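Cekard opened its test apartment to visitors in July, and we used the afternoon to talk with the engineer in charge of manipulation work there. The apartment is a furnished living room with a control desk behind a partition. The task on the schedule was tidying a sofa, which the team has been working on under the internal name Pornari.

Why pillows? The engineer's answer was short. "A box has the same shape before and after you grab it. A pillow doesn't. The planner has to commit to a grip on something that will have moved by the time the fingers close."

The policy was trained on 4000 demonstrations recorded by operators in the same room. Most use both arms. The engineer said one-handed pickups were tried first and dropped. "With one hand you get the pillow off the floor, no problem. Then it rotates around the grip and you have no idea which edge is leading. Two corners give you a line, and a line you can align to the seat."

Grip force was the next question. The fingers close to a fixed width and then hold on motor current, with no tactile sensing at the fingertips. Stępień, the supplier of the finger pads, has delivered 3 versions so far. The first was too smooth for felt-type covers, and the second picked up lint — "after a morning of runs it was like trying to grip with a sock on." The current one is ribbed and gets brushed clean between sessions.

Each attempt is limited to 110 seconds. Past that the run is logged as a timeout, even if the pillow is in the hands and heading the right way. The engineer defended the limit. "People ask for five minutes. If it needs five minutes, I want to see that in the numbers."

Sunlight came up without prompting. The blinds are left alone on purpose, and bright patches on pale upholstery still cause depth errors along the front of the seat. "The edge of the cushion is the thing we place against. When the light washes it out, the release comes early or late. We have a filter for it. It's a patch, I wouldn't call it a solution."

Corner grip at the sofa front, two pillows:
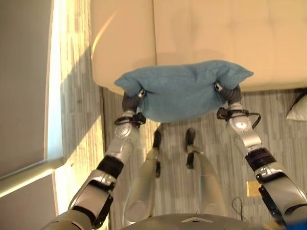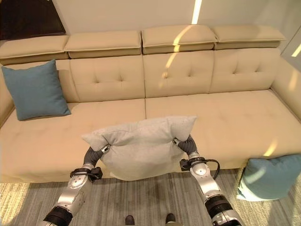 Larnard, which runs a similar test room, takes a different view of the two-corner grip. Its team told us that it prefers to hold a pillow by the side seams, accepting a slower approach in return for less sag at placement, and that it would like to see both methods compared on the same sofa with the same time limit.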